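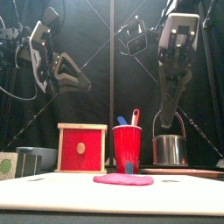

*Fixed view: right gripper above the pail, fingertip inside the arc of the handle.*

# Panditz finger comparison, bimanual tabletop set

Last revised 18 Jan 2018. Maintainers: Shirley Wainwright (rig, calibration), Leif Bundgaard (labels).

Two arms, one finger design per session. The set was recorded to compare the long tapered fingers (`fourie`) with the short flat ones (`anard`) on thin handles and rims. Only `fourie` sessions are in this release — `anard` follows in May.

## Contents

- 2,000 episodes, split by task in `index.csv`
- 3 camera streams: one fixed, one per wrist
- joint positions and gripper opening for both arms

## Handle task

The wire handle is the hard case. Approach is from above, and an episode is labelled `contact` at first touch, whether or not the pail is lifted.

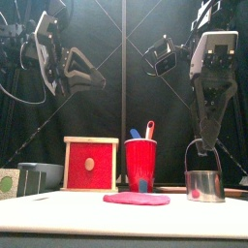 *Fixed view: gripper tip directly above the top of the wire handle.*

Depth on bright metal is poor. Use the wrist streams for the last part of the approach and ignore fixed-camera depth inside the pail mask.

## Rim task

One finger goes inside the cup and one stays outside. The idle arm's wrist camera often has the better line of sight, so both wrist streams are kept for every episode.

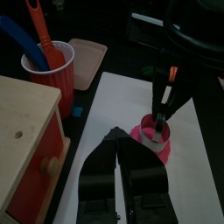

## Known problems

- Wrist streams lag the joint log by up to 4 samples. Run `align.py` before training.
- Gripper opening is commanded, not measured, in sessions 2 and 3.
- Object positions were reset by hand and are not repeatable.

## Use

Internal to Tastano. Report label errors to Leif with the episode number.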